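Home | Volumes | Authors | Submit

3.2 Case layout and order of removal

We sorted 106 retired office desktops from the Pramasau store. Most were towers, side panel off, laid flat for the bench work. Memory first, then cables, then drives – power supply last. Screws went into a tray by type. Times per part are in Table 2.
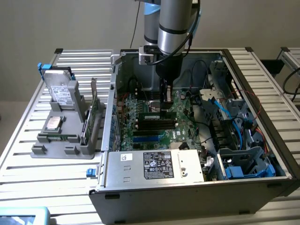 Marleny Echeverri and Hertta Pelkonen – Apr 4, 2023

Figure 2. Open tower on its side: green motherboard in the middle, power supply across the lower part, drive cage at lower right with blue clips.

Cables were the slow part. In a case like the one in Fig. 2 the blue SATA cable curves over toward the drive bays, with thin red wires along the same side, and both have to be moved before the cage is free. Median 60 s for cables alone, against 2 s for a memory module. Colored clips helped, people found them with out looking at the sheet. Labels on the power supply were read and logged before removal. Boards with a stuck latch on the memory slot were set aside and are not in teh totals.

Related items
Lanz, Sorting mixed screws at the Clukinwood depot
Tikkanen, Drive cages, a short survey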